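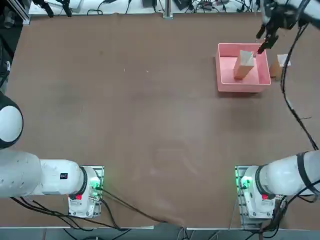

One block in the bin, one still out.

The Second Block

My aunt's table was too big for my dining room, and I knew that when I said yes to it. I'd measured! I had the numbers on the back of a pharmacy receipt, and I stood there in her front hall on the phone with my cousin Dale telling him sure, of course it'll fit, bring it over. What was I going to say? He'd already rented the truck.

So in July I became the owner of a huge brown table, the top kind of a tan-brown, a little blotchy if you look at it sideways, with pale scuffs in the middle that I've tried to get out with everything under my sink. My aunt was Gizella Kelemen and she lived at 918 Furkov Street for most of her life and all of mine. Everybody on that street knew the table because everybody had been fed at it, or had their pants hemmed at it, or had been made to sit there and finish a letter to somebody they were mad at.

She'd moved to a place out by Te Moana Gardens where the rooms come with their own furniture. She wasn't sad about it, or she didn't let me see it. She picked out what she wanted (her radio, the good scissors, a chair she claimed was the only chair in America that didn't hurt her) and then she pointed at the rest of us and assigned things. Dale got the freezer. I got the table, and with the table I got the pink bin.

"The bin goes with it," she told me.

"What's in the bin?"

"What do you think is in the bin? The blocks."

I should explain about the blocks. When I was little and my mother worked nights, I was at Gizella's from supper on, and after supper the dishes got cleared and the bin came out and went at the far end of the table, and the blocks got dumped out in front of me. Plain wooden blocks. They came from a store downtown called Jisska that sold toys and also, for some reason, vacuum bags. I built whatever I built. Then at bedtime they all had to go back in the bin, every one, and I had to do it from my own chair without climbing on the table, so there was a lot of stretching and a lot of tossing, and if I missed I had to get down and walk all the way around and start over with that one.

Except for the last block. The last one I was allowed to leave standing next to the bin overnight. I have no idea how that started. I probably pitched a fit one night and she was tired. But it got to be the rule, and she took it as seriously as any of her rules, and if I accidentally put them all away she'd reach in and take one back out and stand it up beside the bin before she turned off the light.

"So it can keep watch," I said to my daughter, Posy, when I was telling her all this.

"Is that what Aunt Gizella said?"

"No. I think I said that just now."

Posy is 7 and she likes to have the source of a thing.

Anyway. We put the table in, and to get it in we had to take out the hutch and the plant stand, and you can only get to the kitchen now by turning your hips. My husband, who is a big man and a good sport, has a bruise at exactly table height that's been there for weeks. And the table started filling up the way tables do. Mail. Posy's rocks. A Nurico blender I'd bought secondhand that had been missing its lid for so long I'd started thinking of it as a vase. The pink bin got pushed farther and farther down to the end and then one day it was on the floor, and then it was in the closet under the coats.

And then somebody offered me money for the table. I wasn't even selling it! A woman came by to pick up a crib mattress I'd posted, and she saw through the doorway and said, "Oh, what would you take for that," and I laughed and said, "Three thousand dollars," which is just a number you say. And she said okay. She said it like I'd told her what time it was. She wrote her phone number on the pharmacy receipt, right under my measurements.

I can't tell you how much we needed $3000. Well, I can, we needed it pretty much exactly. The car was making the noise. I went around for days doing the arithmetic while I brushed my teeth. And my husband was so careful about it, he kept saying it was up to me, and then he'd edge past the table into the kitchen with his hand over his bruise.

I drove out to see Gizella. I brought the poppy seed thing she likes and I'd practiced in the car, I had a whole speech with the car noise in it and Posy's dentist and everything. She let me get about halfway.

"So sell it," she said.

"You don't mind?"

"I ate there already."

She cut herself another slice. Her radio was going, a man was talking about lawns. I felt so relieved, and then right behind the relief I felt awful, and she looked at me and put down the knife.

"Not the bin, though," she said. "The bin I gave to Posy."

"You gave it to me."

"You I gave the table. You were busy writing down how long it was, you weren't listening."

And okay, I had been writing down how long it was.

When I got home it was past 9 and the house was quiet, and I did something I hadn't done since the table came, I cleared it. All of it. The mail went in a bag, the rocks went on the windowsill in the order I found them (there's an order, I've been told), the blender finally went out to the garage. I wiped the top down and I worked on those scuffs again with a rag and some baking soda and they didn't budge, and I thought, well, she can have the scuffs too, for that money. Then I got down under the coats and dug out the bin.

It was smaller than I remembered. It's a really silly pink, too. I set it down at the far end where it used to go, and I sat in the chair at the near end, and I had one of the blocks in my hand and I couldn't have reached that bin if you'd paid me. I'm a grown woman with long arms! How was I ever getting them in there? I leaned way out with my stomach on the edge and my feet off the floor and I gave it a toss, and it hit the rim and went off the side of the table and under the radiator, very loud.

So naturally Posy came down.

She stood in the doorway with her hair all up on one side and looked at the clean table, and the bin, and me on my stomach.

"You missed," she said.

"I did."

"You have to walk around and start over."

I got down on the floor and fished it out with a ruler. I walked all the way around. I sat back down, and she pulled up the other chair, and we did it right, from our seats, the whole pile. She's better at it than I ever was. She doesn't throw, she slides them hard and then gets up on her knees and sort of claps them in off the edge of her other hand, and I told her that was cheating and she asked me who said so. I said Aunt Gizella. She said we could call and ask her, and I said it was the middle of the night. She said Aunt Gizella doesn't sleep, and that's true, she doesn't, but I held the line.

It took us a while. My husband came and leaned on the wall and didn't say one word about bedtime. When we were down to the last one Posy picked it up and turned it over a few times, and I thought she was going to take her shot. She got off her chair and carried it around to the end and stood it up next to the bin, just outside, and moved it a hair to the left.

"Does it face a certain way?" she asked me.

I said I didn't think it had a face.

"It's facing the kitchen," she said, and went up to bed.

The woman came for the table that next week, with two brothers and a lot of moving blankets. They had to take the door off. I helped carry one corner as far as the porch and then my back said no and one of the brothers took over for me, and I stood there in the driveway and waved at it like a dope. I fixed the car. I still turn my hips when I go into the kitchen, we all do, my husband does it carrying groceries with an acre of floor on both sides of him.

We've got a card table in there for now. Posy's measured it (on a receipt, she asked me for one) and she says it's too short to be fair, so she makes us sit back against the wall with our chairs a good ways off from the edge. I called Gizella to tell her about it and to ask, finally, where the rule about the last block came from.

"What rule?" she said.

"The last one stays out. All night."

There was a long stretch of radio.

"I thought that was yours," she said. "I thought you'd be upset if I put it away." Then she wanted to know what I'd gotten for the table, and I told her, and she made me say it twice and asked me what in the world I'd done with the freezer.

"Dale has the freezer," I said.

"Tell him to call me," she said.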